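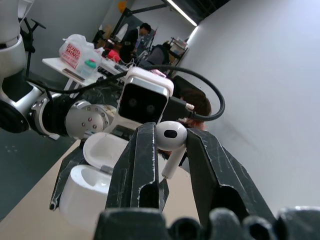
## The lake is open late this year. Please read the signs.

4th September

The town has agreed to keep the swimming beach at Lake Barros open for an extra 12 days, and the parks office would like everyone to enjoy them without being towed in by the rescue boat.

The boat made a good many trips this summer, nearly all of them for people on inflatables. An air mattress goes out from the Grinside end of the beach very nicely in the afternoon, when the wind comes down off the hill. It does not come back. In June a family of flamingo owners learned this in stages, and the flamingo spent the night in the reeds by the Mavell dam.

So, the rules for the late season. Inflatables stay inside the rope. The rope is 500 feet long, it's bright orange, and it has been in the same place since the beach opened, yet we still get calls asking where it is. If your child is under 12, you need to be in the water or close enough to get your shoes wet. A lawn chair by the snack bar doesn't count, even if it is facing the right way.

Lifeguards will be down to 2 chairs, from noon until six. Outside those hours you swim at your own risk and, we'd ask, with a friend who can also swim. The guards are mostly college students and several have already gone back to class, which is why the north chair is empty and has a gull on it.

The water is cooling off faster than the air. On a warm afternoon the shallows still feel like soup, but past the drop-off it's a different lake, and the first breath you take out there won't be one you planned. Walk in. Give it a minute before you put your face under. If you start to shiver, get out and put on something dry, and don't wait to see whether it passes.

Life jackets are free to borrow from the Trulano hut next to the parking lot. Leave your car keys at the window and you'll get them back when we get the jacket back. We adopted this system after a summer in which we lent out a great many jackets and ended up the owners of one wet glove.

The diving platform closes for the season this week and gets hauled out for repairs. Please don't swim out to watch. You can see it perfectly well from the picnic tables.

To report a loose buoy, a broken rope or another flamingo, call the beach office at extension 2554. For a swimmer in trouble, call 911 first.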